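About the Panasiuk Manipulation Group

The Panasiuk Manipulation Group studies how robots can learn everyday handling tasks from people.

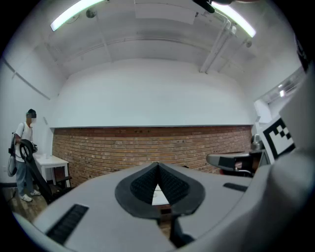
The group was established at the Divard Institute to answer a practical question: how much human demonstration does a robot need before it can repeat a task in a room it has never entered? Our principal method, Rudamura, relies on demonstrations recorded with hand-held grippers. A person performs the task, and the recorded motion and video are used to train a control policy for a robot arm.

In our most recent study, policies trained on 100 demonstrations collected in a single room completed 68 percent of trials in unfamiliar rooms. When the same number of demonstrations was divided among 5 rooms, the success rate rose noticeably, although performance on small or shiny objects remained weak. Work on that problem continues under the Cloltent project, directed by Darcy Paewai.

All demonstrators complete a training session of roughly two hours before they contribute data. Recordings are reviewed before release, and faces are blurred.

The group accepts visiting students each September. Laboratory tours are offered on Thursday afternoons by appointment. Requests for data, evaluation procedures or gripper drawings should be addressed to the group office.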